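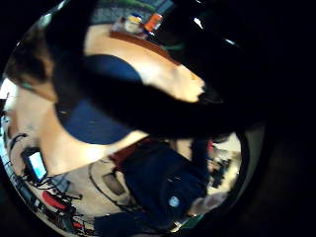 4. Setting up the Grenivton dehumidifier

4.1 Choosing a location

Place the unit on a level floor, at least 9 inches from walls, curtains and furniture. Keep doors and windows closed while it is running. The unit is suitable for rooms of up to 2,000 square feet.

CAUTION: Do not tip the unit on its side. If it was carried or shipped lying down, stand it upright overnight before plugging it in.

4.2 First use

1. Remove the tape from the bucket and the rear grille.
2. Pull the bucket straight out and check that the float moves freely.
3. Slide the bucket back in until it clicks. The unit will not start if the bucket is loose.
4. Plug the cord directly into a grounded outlet. Do not use an extension cord.
5. Press POWER. The fan starts at once. The compressor may take a few minutes longer.
6. Press HUMIDITY until the display shows the level you want. For most basements, start at 50%.

NOTE: The display may not match a separate humidity gauge, especially one on the other side of the room.

4.3 Using the drain hose (optional)

1. Turn the unit off and unplug it.
2. Unscrew the cap at the back and keep it for later use.
3. Attach a standard garden hose and tighten by hand.
4. Run the hose downhill to a floor drain. It must not rise above the outlet at any point.

CAUTION: Check the hose for leaks during the first hour. Water on the floor near the cord is a shock hazard.

If the FULL light stays on with an empty bucket, see Section 7. To order a replacement float, quote part number 229.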